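Thread on the new Willari record, Dagdag. I've had it for a little over a week and I've played it front to back more times than I've kept track of. Going song by song, skipping a couple I don't have much to say about.

14/10/2019

—

Background first, for people who don't know them. Willari is Analyn Yap on vocals and guitar, Spyros Petkov on drums and most of the keyboards, and whoever is in town on bass. Two EPs before this, both home recordings. This is the first full album and the first one made in a real studio.

—

They tracked it in July at Lurnitz, which is a converted print shop with one big room and one very small one. You can hear the big room on nearly every drum hit. Petkov plays lightly and the room does the rest.

—

Track 1, "Kareo." Starts with a single organ chord held for a long time, then Yap comes in almost a full beat before you expect her. It threw me the first few listens. Now I wait for it. The bass doesn't show up until the second verse and the song gets about twice as big when it does.

—

I've seen people ask what the title means. Yap said from the stage in July that it was the name of the street she lived on when she was small, or how she spelled it back then. I'll leave it at that. She didn't explain further and the lyrics don't either.

—

Track 2, "Short Stairs." This is the single and it's fine. Good chorus, handclaps, a guitar solo that lasts maybe two bars. I think it got picked because it's the fastest one. It's my least favorite of the first five and I still wouldn't skip it.

—

Track 3, "1,927." The number is miles. It's a driving song, but a slow one. Petkov plays the same pattern on the floor tom the whole way through and never fills. There's a line about sleeping in the passenger seat "with the map still on my knees" that I keep coming back to.

—

The harmony on the last chorus of that one is Petkov, by the way. He doesn't sing anywhere on the EPs. He has a low, kind of flat voice and it sits right under hers. I hope they do more of it.

—

Track 4 is an instrumental, under a minute, piano and tape hiss. On the LP it runs straight into track 5 with no gap. On the streaming version there's a tiny click between them. Annoying if you're on headphones.
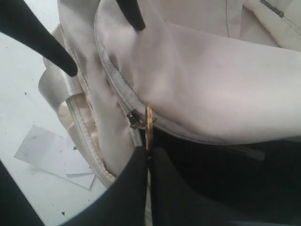 Track 5, "Water Bill." Best song on side A for me. It's a breakup song where the whole argument is over who called the city to get the account closed. Yap sings it without pushing at all. The strings come in on the second "you said you'd phone" and then leave again, and you don't get them back.

—

A friend thinks the strings are a keyboard. They're credited on the sleeve as two violins and a cello, so I'm going with the sleeve.

—

Side B is quieter and I think it'll lose some people. Track 6, "Half a Field," is mostly acoustic guitar and a shaker. There's a squeak on the strings at every chord change and they left all of them in. I like it. If that sort of thing bothers you, you'll be bothered.

—

Track 7, "Orchard Exit." The only one with a real guitar freakout. It goes on for a good while and ends very suddenly, in the middle of a bar. Live they stretched it out even longer and the bass player had his back to us for the whole thing.

—

I saw them in July in a room that holds 100, and it was close to full. They played five songs off this album before it had a title. "Water Bill" was called "Phone Song" on the set list taped to the monitor. I prefer the new name.

—

Track 8, "Lent," I don't have much on. Nice melody, second verse is the same as the first. It feels like an EP song that got moved over.

—

Track 9 is the title track. "Dagdag" means "add" or "extra" in Tagalog, and the song is built that way. One voice, then two, then guitar, then drums, then organ, a new thing every eight bars or so. By the end there's a lot going on and it still doesn't sound crowded. Whoever mixed this one did a very good job.

—

It's also the only song where she switches languages. The last verse is in Tagalog and there's no translation in the insert. I asked a coworker and she said it's basically a list of what somebody's grandmother wants brought home from the market. Rice, vinegar, soap. She said the grammar was "how my aunts talk."

—

Track 10, "Good Coat." Closer. Voice and organ, the same organ chord from the start of track 1. I didn't catch that until I let the record loop. It's a small trick, but it makes me want to start over every time.

—

Total running time is 43 minutes. That's about right. I'd have cut "Lent" and moved the instrumental to side B, but I can see why they wanted a break before "Water Bill."

—

Some complaints. The vocals are a little buried on "Short Stairs," which is odd for a single. The lyric sheet is printed in gray on slightly darker gray and I needed a lamp to read it. And the song order on the back cover doesn't match the label on side B. Trust the label.

—

The vinyl is a run of 600. Mine is flat and quiet, with one pop near the start of "Half a Field" that went away after I cleaned it. The sleeve is thin. If you're ordering by mail, ask them to ship the record outside the jacket or you'll get a split seam.

—

If you only have time for three songs: "Kareo," "Water Bill," "Dagdag." If you liked the second EP, start with side B. If you've never heard them, just put it on from the top.

—

Couple of replies asking how it compares to the EPs. Better sounding, obviously. The writing is about on the same level as the second one, with higher highs. The first EP has a looseness that I miss a bit. There's nothing on here as silly as the dog song.

—

And yes, they're still playing the dog song live. It was the encore in July. Petkov came out front for it and played tambourine.

—

Correction to the track 7 post: I've been told the bass player on that one is the same person who played the July show, so that's him on the record too. He's listed under the thank-yous and not with the band, so I missed it.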